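Home | News | Eat & Drink | Out & About | Letters

April

By Bushra Siddiqui

Filed under: Food & Drink, Main Street

Pindier Bakery is moving across the street, and yes, the cheesecake is coming too

I've had so many emails about the brown paper in the windows at Pindier that I figured I'd better walk down there and ask. So I did, a little after 7 in the morning, which is when you have to go if you want any choice at all, and I can report that the bakery isn't closing. It's moving to the old Kiani shoe store, right across Main Street, and it should be open there before the end of the month.

The paper is up because they've started taking the shelves down on one side. That's the whole story! I know a few of you had already said your goodbyes.

The new space is a lot bigger. Pindier has been squeezed into that skinny storefront for 12 years, with a line that runs out past the mailbox on weekend mornings and just two tables, both of them in the way of the door. The Kiani building has been empty since the shoe store shut down (I bought every pair of school shoes my kids ever wore in there, so I have feelings about this), and it comes with a proper back room for the ovens and a side door onto Jostinitz Alley for deliveries. No more flour truck blocking the crosswalk, in other words.

I asked about the menu, naturally. The rye loaf stays. The cinnamon twists stay. The seeded rolls are going away for a while, until they get used to the new oven, and the woman at the counter looked so sorry telling me this that I bought a bag of them on the spot. Slices and cream rolls will get their own case near the front – at the moment they share a shelf with the sandwiches, and by noon you're pretty much taking what's left. 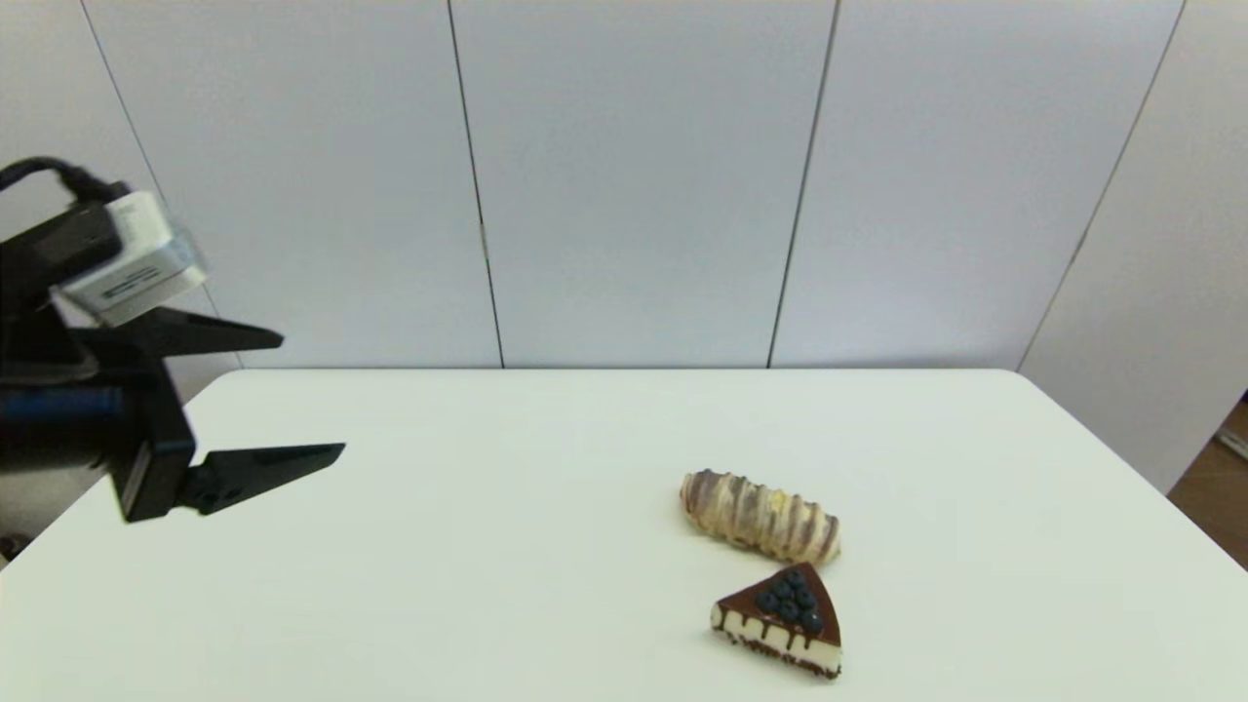

Prices are going up a little, a quarter on most things by the slice, and coffee stays where it is for now. I also asked about seating and got a laugh, then a real answer: there will be room for a dozen or so people inside, plus a bench on the sidewalk if the town signs off on it.

The other thing people have been writing to me about is the petition. If you missed it, a sheet went up by the register this winter asking the town to let the bakery keep its hanging sign, the old green one, when it moves. The rules for signs on that side of the street are different, don't ask me why. It ended up with 276 names, and the town has said the sign can go over the new door as long as it's hung a bit higher. I'm thrilled. I've been giving people directions by that sign for as long as I've lived here.

As for the old storefront, the name I keep hearing is Pristance, the framing shop that's out by the highway now. They wouldn't confirm it when I called, though they were very nice about it and did ask me how the parking is.

Pindier will be shut for two days while the ovens go across, and the dates will be posted on the door. Cake orders for those days need to be picked up early – call the shop, please, not me.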